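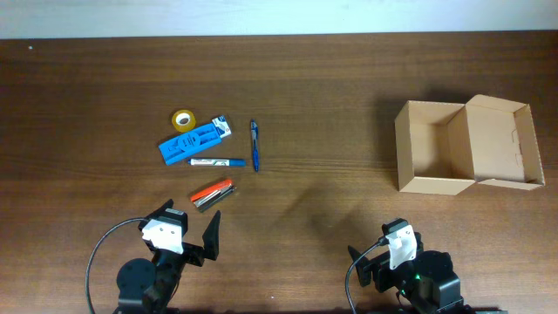

Two arms at the Burnstead shared workshop, with desk supplies and a carton.

Members of the workshop have asked whether a home-built pair of arms merits a permanent bench. In the view of this column, it does.

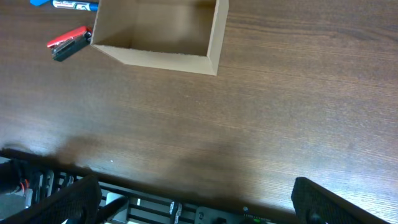

Shared workshops should judge a machine by the dull work it is set. Leonie Wegener has proposed a trial of 14 evenings, and her proposal is sound. A stapler lying almost against the wall of an open cardboard box is a fair test of any gripper, and every member can judge the result. The bench should be granted until July, and the build notes kept where all may read them.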